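Stojanovska Homes is hiring an assistant site superintendent

Hi, I'm Aroha Stubbs, and I run construction for Stojanovska Homes. I need an assistant super for Datness, our new townhome community, and I'd like to have that person on the job by February, before framing gets going on the second street.

Quick background if you haven't followed it. Datness was approved for 537 units on the old rail yard south of the creek, mostly three-story townhomes in rows, with a few back-to-back buildings along the arterial. The first permits covered 15 buildings. Nine have foundations in. The rest are in various stages of dirt, and the dirt out there is mostly clay, so bring boots you don't love.

What you'd be doing, more or less in the order it hits you each day: opening the gate at 6:30 a.m., walking the buildings with the framing and plumbing leads, calling in inspections, chasing whoever didn't show up, signing for deliveries (so many trusses!), and keeping the daily log in Pollis, which is the scheduling software we use on all our jobs. If you've never touched Pollis, don't worry about it. I learned it in an afternoon and I still type with two fingers.

You'd also be the person the neighbors call. There are houses along the whole west side of the site and they've put up with a lot of trucks. I want somebody who picks up the phone, says sorry when we've earned it, and gets the street sweeper out there before supper. 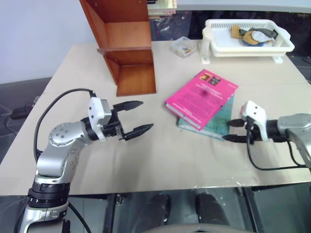

Bảo Sầm wrote back when I passed the draft of this ad around and said I'd left out the hard part, that the assistant super spends half of every week on fire separation and sound walls between units, and that anybody coming from single-family work should hear it up front. Fair enough! Row housing is a lot of the same detail over and over, and the inspector will look at every one. If you've only built detached homes I'd still like to talk to you, but expect to spend your first month with your head in a party wall.

What I'm looking for:
Two or more years on residential sites, in any trade or as a field coordinator
Able to read a full plan set, including civil sheets
A driver's license and a way to get to the site
Current first aid card, or willing to get one (we pay)
Spanish or Vietnamese is a big plus

I don't care about a degree. I have one and it's in music.

Pay depends on experience, and I'll tell you the range on our first call so you can decide if it's worth a second one. It's a full-time, year-round job with health coverage, a truck allowance, and paid time off that I will nag you to use. Expect some 20 minutes of overtime paperwork a month — we do pay it, you just have to fill in the form.

You'd report to me. Stoster is handling site servicing, so you'll be in their trailer a lot too, and their coffee is better than ours.

To apply, send a resume and a few lines about the last building you worked on to the hiring address on our contact page, with Datness in the subject line. No cover letter needed. I read everything myself, usually after 8 p.m., so don't be surprised if my reply comes in late. Interviews are at the site trailer and include a walk around, so dress for mud.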